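Cleria Paper & Print Forum
Framing and Display
Thread: Dark wall behind dark frames -- am I about to ruin my hallway?

flekero_fan
Joined: March
OK, I finally have the paint bug! The hallway between our kitchen and the back bedroom is 46 inches wide, has one tiny window, and has been landlord beige as long as I've lived here. I have a stack of prints I want to hang down the long side, mostly old botanical plates plus a couple of linocuts I pulled myself at the Sandhu open studio. I want to paint the whole thing a deep inky blue. Ceiling too, maybe.

My sister says it'll feel like a coal chute. Talk me into it or out of it, please. The frames are all dark brown and I can't afford to redo them.

mossback
Do it. Do it this weekend before you lose your nerve. Narrow halls are never going to look big, so you may as well make them look great. Ours is a green so dark that guests ask if it's black, and every print in there looks better than it did on white.

Get samples first, though. Paint them on a big piece of card and move it around, morning and night.

PankajS
I'll be the grump. Dark on dark only works if something breaks it up. Brown frames on navy, in a hall with one small window, and from the far end you'll have floating rectangles of paper with no edges. I framed for a living for 16 years and I talked a lot of people into a thin gold or pale wood for exactly that reason.

If you can't change the frames, change the mats. A wide off-white mat does most of the work. Or go a couple of steps lighter on the wall.
-- Pankaj Semwal

flekero_fan
Pankaj, thank you, that's the kind of thing I was hoping to hear before buying two gallons. The botanicals have cream mats already, about as wide as my hand. The linocuts don't have any, they run right up to the frame.
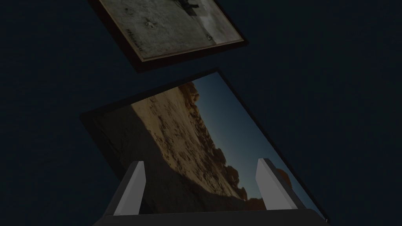 Molding depth is what I'd look at before anybody repaints or rebuys anything. A flat, skinny frame disappears on a dark color, I agree with Pankaj there. A thick one gives you a side as well as a front, and in a hallway you're coming at it from the side nearly the whole time! Look at the upper frame in my picture, reddish brown going on black against navy: the long left side and the lower one read nice and broad from that angle because you get the thickness of the molding, while the right side looks much thinner. So measure how far yours stand off the wall. I used Koloddale's deep box molding in my stairwell and I would do it again tomorrow.
-- tansy_and_rue

mossback
Tansy yes!! I never thought about the side view and I've been walking past mine for years.

PankajS
Fair point on depth, and I'll give you the hallway argument. I still say the front face has to hold up when you stop and look straight at the thing. Depth won't help you there. Light will.

Which brings me to the question I should have asked first: what's on the ceiling?

flekero_fan
One of those frosted dome lights. It makes everyone look seasick.

PankajS
Then spend the money there. A short track with a few small heads aimed at the wall, warm bulbs, and I'll withdraw most of my complaints. Not all of them.

gluepot
Can I put in a word for sheen? Everybody talks color and then buys whatever finish is on the shelf. Dead flat looks gorgeous and marks if you breathe on it. We have a dog and a kid with a scooter, so ours is a washable matte below the rail and flat above. You can't see the join unless you go looking.

Also, two coats will not cover beige with navy. Plan on a tinted primer.

mossback
Disagree on the primer, I skipped it and was fine with a third coat.

gluepot
A third coat of the good stuff costs more than the primer, friend.

tansy_and_rue
Leave the ceiling pale for now, would be my vote. You can always paint it later, and painting over your head is miserable.

flekero_fan
Reporting back! My frames stand out an inch and a quarter, so I'm feeling bold. Sample card is up and I love it at night and only like it in the morning. I ordered the track light, I'm cutting cream mats for the linocuts, and the ceiling stays as it is. Primer is going on tomorrow. Gluepot, you win that one.

Has anyone got a good way to keep the spacing even when the floor slopes? Mine drops a good bit toward the bedroom end.

PankajS
Run a level line at eye height and hang from that. Ignore the floor completely.

mossback
Or follow the baseboard, if the slope is bad enough to see. Pankaj will hate this.

PankajS
I do.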